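Capítulo 4
Comprar bien con dinero de todos: la licitación abierta

Objetivos del capítulo
Distinguir la licitación abierta de la compra directa
Leer un pliego de condiciones y localizar sus criterios de adjudicación
Calcular la puntuación de una oferta sencilla

¡Entramos por fin en el corazón del libro! Detrás de cada farola, de cada autobús y de cada pupitre hay un expediente de compra, y aprender a leerlo es como abrir el capó de la administración y ver moverse las piezas.

Empezaremos con el municipio de Gultberg, que en noviembre sacó a concurso material para sus bibliotecas. Se presentaron dos empresas, Protwood y Doucette, y la diferencia entre sus precios fue de 2.000 euros. ¿Ganó la más barata? Pues no (y la razón está en la página 17 del pliego, que analizaremos línea a línea).

Seon-mi Han, autora del caso, propone una pregunta que conviene tener a mano durante toda la lectura: ¿qué necesita de verdad quien va a usar lo comprado?

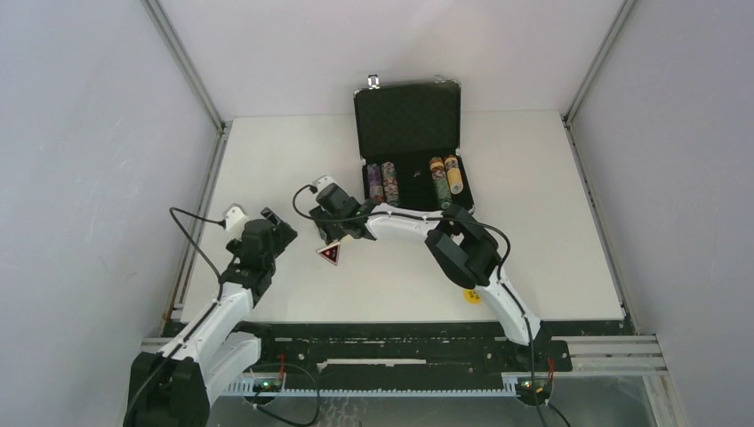

Redactar una especificación técnica es un ejercicio de precisión que engancha enseguida. Hay que decir lo suficiente para que todos los licitadores ofrezcan algo comparable, y dejar fuera lo que solo serviría para favorecer a uno. Probad con un artículo modesto: un maletín negro con interior de espuma y cierre plateado, preparado para llevar cuatro botes cilíndricos. ¿El color importa? ¿Y el cierre? Anotad vuestras respuestas, que volveremos a ellas en el apartado 4.3.

4.1 El anuncio y los plazos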